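FOR RELEASE October 3, 2025

Presbridge students enter Ilero sim round

Vodstead robotics club has 2 teams in. 1,041 practice runs logged since June, all in simulation.

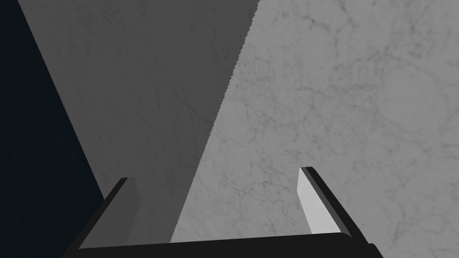
Entries close at 200 teams. Club meets after class, new members welcom.
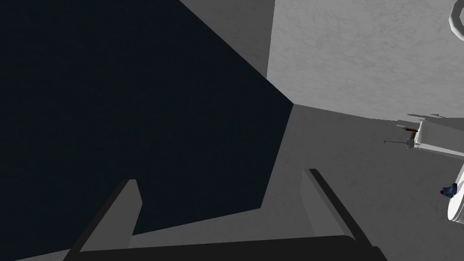 Team Kamolrat's simulated gripper, fingers open

Scoring is on grip and placement. Students write there own code. Shadows are a headache, like the hard diagonal one across the marble, so tuning continues. 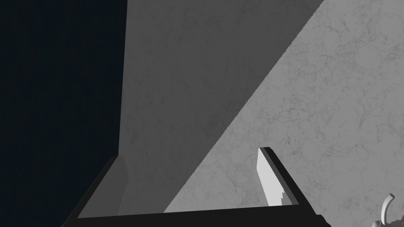
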